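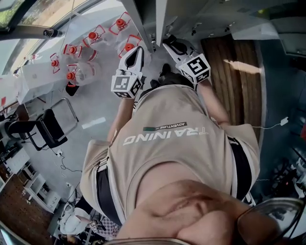
Can a robot do the fiddly little chores in a small shop yet, like opening jars and putting them back where they go?

Rania Khasawneh
Some of them, yes, if you're willing to set everything up the same way every time. Picking up a container and moving it to a marked spot is pretty doable now. Lids are a lot harder. You need one hand to hold and one to turn, and the squeeze has to be just right or the whole jar spins along with the cap (mine did this over and over, I wanted to scream). I help out at a spice and dry goods place in Wisport and we had a two-armed machine on trial through April. It got good at moving jars from the bench to the shelf. It never got good at the jars that had sticky lids, and whenever somebody put a different size in the row it would stop and wait for one of us to come over.

So if your chore is the same 30 jars in the same rack, go for it. If it's "tidy up the back room," I'd wait!

Hadi Ghanem
no. save your money

Posted by Hamdan
I'm somewhere between these two. I run a tiny packing room in Mendton and I looked into this pretty hard last year, because the jar work is murder on my wrists. What I ended up with is a plain cap tightening machine, no arms, no cameras, you just set the jar under it. It does 200 jars before lunch and I still carry them over myself.

The arms are getting better though. A friend let me try the Vornirero one at her place and it folded hand towels okay, 5 of them, slowly, and then it dropped a mug. Soft stuff and see-through stuff both seemed to bother it. Clear plastic was the worst, it kept reaching a little past where the tub really was.

One thing I'd ask any seller is to let you bring your own containers to the demo. Theirs always work great. Bring the ugly ones with the dented lids and see how long it takes, and ask who comes out when it gets stuck, because the first company I called wanted two weeks' notice for a visit.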